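Research > Working Papers > Equipment Planning > Section 4

4. Budgeting for hand-held collection equipment

4.1 What was bought first

The Prundale group set its first equipment budget before any book-handling work had been done. The plan covered two hand-held grippers, one for each hand, with their cables, stands and a case for moving the parts between rooms. The grippers came from Zoritz. The price on the order was 3,183 for the pair, and the stands and cabling were paid for from a separate line.

The first draft of the plan had a single gripper. It was changed after the task list was written out in full. Large books are awkward to lift and turn with one gripper, and the list included picking books up from a pile, setting them down again and filing them upright in an organizer. A second gripper also meant a second cable run and a second set of wear parts, and the draft budget had allowed for neither. Figure 4 shows the table setup used for these tasks.

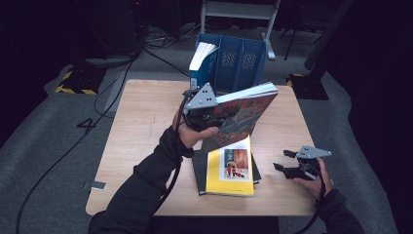

Figure 4. Book-handling task with two hand-held grippers. The left gripper holds a large illustrated book above the table; the right gripper is open.

The table, books and organizer made up a very small part of total spending. We list them as one item, and we suggest that other groups do the same. Time spent pricing single books and desk supplies was not well used in our case. Cables deserved more attention. Each gripper needs enough length for the operator to reach across the table without pulling, and the first set we ordered was too short for taller operators. The replacement set was charged to the following quarter.

4.2 Wear parts

Finger pads were the item we planned for least well. The original budget treated them as part of the gripper, with no line of their own. Hardcover books have stiff boards and sharp corners, and pads used on them have to be checked more often than pads used on soft goods. Our records for the first period did not separate pad costs from general repairs, so we cannot give a cost per working hour for that period.

From May onward, pads were entered on their own line. We ordered 14 sets at the start of the period from Lill, which was the only supplier able to ship in small lots. A shared store was then set up so that both grippers drew on the same stock. The pads are compared against an unused set before each morning session, and the operator records their state on the same sheet as the cable check. Torn edges and lifted strips are written down even if the gripper stays in use. Figure 5 shows pads with this kind of damage on both fingers of a gripper, next to a hardcover book.
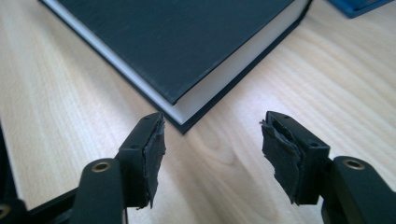
Brestum, answering the draft of this section, wrote that a separate line for pads does little good if the budget has no rule for when to change them. In that group's experience operators put up with torn pads for as long as the gripper still closes on the object, and the stock on the shelf then makes spending look lower than it should. The reply asked for a fixed change interval, priced in from the start.

We accept the point in part. A fixed interval makes the budget easier to write, but it takes no account of what is being handled. The second-period plan therefore sets aside 2,171 for pads, cables and small repairs together, and leaves the decision to change a pad with the person who signs the check sheet. Any money left in this line at the end of the period is carried over and may not be moved to new equipment.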